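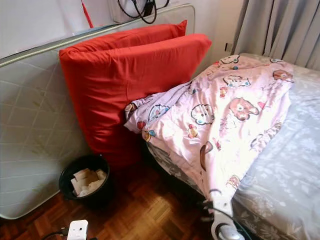

**Ticket: Lurnside season 2, episode 7 stops early**
Opened September 11, 2020, by Þórey Ladefoged

Best hour of TV this year, and the Jestel app dumps me out right before the Warraich reveal! Three tries, same spot.

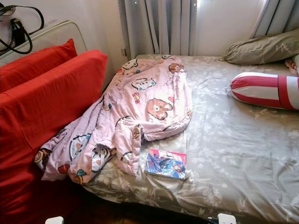

Episodes 1 to 6 play fine. Cleared the cache, signed out and in -- no change.
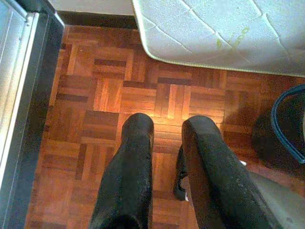 **Update:** It plays through on my laptop!! And wow, that ending. So it's only the Gindetti stick.

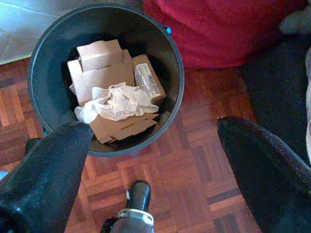 Support wants the serial number off the stick's packaging. Mine went out with the recycling, so no little box with a white barcode label like the one in that bin. Is it in the settings menu too?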